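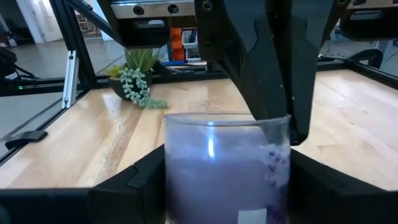 夹爪与透明玻璃烧杯

海外远征的第一道关口:Govholm马房的长途运输课

对一家以本土赛事起家的马房而言,把赛驹送上飞往海外的货机,意味着整套训练日程都要重新编排。Govholm马房今季共有80匹在训马,其中17匹已提交海外赛事的预报名,最终能够成行的预计只有4匹。筛选的依据除评分与近期成绩外,还包括每匹马在运输途中的饮水量、体重变化以及抵达后恢复食欲所需的时间。

马房最早的一次远征并不成功。当时派出的主力马Flovetti在本地中距离赛事中表现稳定,落地后体重却较出发前明显下降,赛前两次晨操均未能跑出应有的步速,最终仅居中游。马房其后检讨认为,出发前的操练强度过高,检疫期又过于静止,马匹的体能高峰在比赛前已经过去。

此后,Govholm改变了做法。列入远征名单的马匹须提前进入独立马厩,按目的地时间调整喂饲与晨操,并在运输箱内进行短时间适应。出发当日不安排快操,途中由熟悉的马房助理随行。抵达后的首次出操以慢步为主,待体重回升再恢复快操。

新安排在Netis赛马场的邀请赛中得到检验。Netis跑道直路较长,弯位平缓,利于后上型赛驹发挥。Flovetti再度出征,全程留守马群后段,入直路后逐步追近,以颈位之差屈居亚军。赛后过磅,其体重为463公斤,与出发前几乎持平。

同场的另一匹代表Ok则未能适应当地偏软的草地,早段已显吃力。马房表示,场地适应能力今后将列为甄选条件之一,Ok会转战较短途程,七月前不再安排出境。

费用仍是马主最关心的问题。即使主办方承担部分运费,检疫、保险与人员食宿仍需自理,名次稍后便可能入不敷出。马房目前的原则是,每匹马每季至多远征一次,回程后须休养满周期方可复出,参赛与否由马房与马主共同决定。下一批名单将在本地季末赛事结束后确定。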